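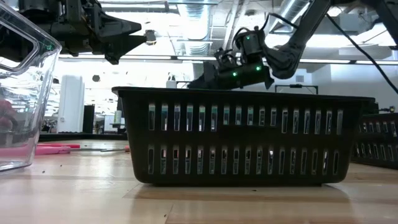
The sorting bench, with the right arm over the middle basket.

Student robotics should spend more time on boring jobs

Filed under: Opinion, Schools and Clubs

I have helped run a student robotics project for long enough to have sat through a lot of competition days. I like them. The noise is good, the kids are excited, and the parents get to see what all those late evenings were for. But I have come to think that the competition format teaches students less than we claim, and that a slower and duller kind of project teaches them more. I'd like to argue for the dull kind.

Our group is called Plalo. We are a mixed bunch of senior high school students and first-year university students, and we meet in the engineering building at Trernness. For three years we entered the regional challenge every September. Last year we stopped, and since then we have worked on one task: getting a pair of robot arms to put small household items into plastic baskets on a table.

That is the whole project. When I describe it to other coaches, they usually wait for me to say what comes next.

The case against what we do is easy to make. A competition has a date. It has rules that somebody else wrote, so the students can't move the goalposts when things get hard. It has a crowd. Our enrolment dropped in the first term after we pulled out, and two of the students who left told me plainly that they had joined to compete. I don't think they were wrong to leave. Some people need a finish line, and a table with baskets on it doesn't look like one.

My complaint about competitions is about what happens to the machine. In our last season the students built a robot that threw foam rings at a post. They tuned it for a field with known dimensions, flat carpet and identical rings. It worked well enough to place in the top half. A week later we took it to a primary school open day, where the floor was vinyl, and it couldn't drive in a straight line. The students laughed, packed it up and stripped it for parts. They learned very little from that, and neither did I, because the season was over and the thing had done what it was built to do.

The baskets don't let you off like that. They are ordinary black plastic ones with slots in the sides and a rolled rim, bought from a discount shop. In the first month the students assumed the basket was the easy part and the objects would be the hard part. Then they spent most of a term on the basket. The arm would come down slightly off, catch the rim and push the whole thing across the table. A light plastic basket on a smooth wooden top moves with very little encouragement. Once it had moved, every stored position was wrong, and the arm went on dropping things carefully into the place where the basket used to be.

One student wanted to tape the basket down. There was a long discussion about that, longer than it deserved, and I was glad of every minute. If you tape it down you have solved the problem for your table and for nobody else's. If you don't, you have to find out where the basket is each time. They voted to leave it loose. It cost them weeks.

We also keep a clear plastic container on the bench, and it has caused more trouble than anything else we own. People see a clear container without thinking about it. A camera gets reflections along the edges and a smear of whatever colour is on the other side. The students had been told in class that transparent objects are difficult, and they had written it down, and it meant nothing to them until their own program reported an empty table with the container sitting on it.

Chiamaka Yusuf, who was in second year when she took over the logs, changed how the group works more than any piece of equipment did. Before that, a good session was one where somebody remembered a good run. She made everyone record each attempt, including the ones that were stopped early because they were obviously going badly. By the end of the year the log had 928 attempts in it. Of those, 403 ended with the right item in the right basket and the basket still where it started.

I have shown those figures to parents and watched their faces fall. Less than half, after a year, for putting things in a basket. I understand the reaction. A trophy is easier to put on a shelf. But I would ask them to look at what their child can now tell them about the other attempts. Any of our students can give you the main ways it goes wrong, which ones are common, and which fixes made something else worse. Very few of our competition students could have done that. They could tell you the score.

Honest record keeping is the thing I would most like to see more of in school robotics, and it is the thing competitions are worst at encouraging. On the day, you get a handful of runs. You show the judges your best one. Students pick up quickly that a failure is something to hide or explain away, and they carry that habit into university and into work. I have interviewed graduates for jobs at Oyelaran, where I spent eleven years before coming back to teaching, and I could usually get a demonstration out of them. Getting a failure rate was much harder.

There is a fair objection about money. Two arms with grippers are not a cheap thing to put in front of teenagers, and most schools will never have them. Ours came to us through the university, and we would not have them otherwise. But the first version of this project ran on a hobby arm kit from a supplier called Prodine, and the whole set-up, with a webcam and a second-hand laptop, came in at a bit under $2,000. That is less than we were paying for a single competition season once you counted registration, the bus, accommodation and the spare motors. The little arm was slow and it could barely lift a glue stick. As a way of teaching what I have been describing, it was nearly as good as what we have now.

Time is a better objection. A session for us is 90 minutes. Some of that goes to turning things on and finding out why one of them hasn't turned on. On a bad day a student might get four attempts logged and go home. I have had students tell me they were bored, and I believe them. I don't have a clever answer. I do think a certain amount of boredom comes with real engineering work, and that it's kinder to let a 17-year-old find this out on a weeknight than to let them discover it in their first job. We try to rotate people so that no one is stuck writing the log for a month. It helps a bit.

I should also say that the work has made the students more sensible about robots in general. They read the same news stories as everyone else, with the machines that fold washing and stack dishwashers. They used to come in asking when ours would do that. These days they ask how many tries it took, whether the shirt was always the same shirt, and who put it on the table. A few of them are a little insufferable about it. I would still take that over the other thing.

None of this means schools should walk away from competitions. I know coaches who run them very well, and I know students who would never have picked up a screwdriver without one. What I'd like is for the people who fund these programs to stop treating a competition entry as the only proof that something is going on. Our grant form has a box for "events attended" and a box for "awards". It has no box for anything we did last year. I wrote the basket figures in the margin.

If you coach a team and want to try this, you don't need to quit anything. Take one month in the off-season. Pick a job so plain that you could explain it to a five-year-old, use objects from somebody's kitchen or desk drawer, and write down every attempt. Don't let the students choose something impressive. Move the table a little between sessions and don't tell them.

We are starting on a second basket next to the first one this term. The students thought it would be a matter of copying the code across.

Posted 2026-07-26

Contact the editors | Copyright Plalo and contributors | Back to top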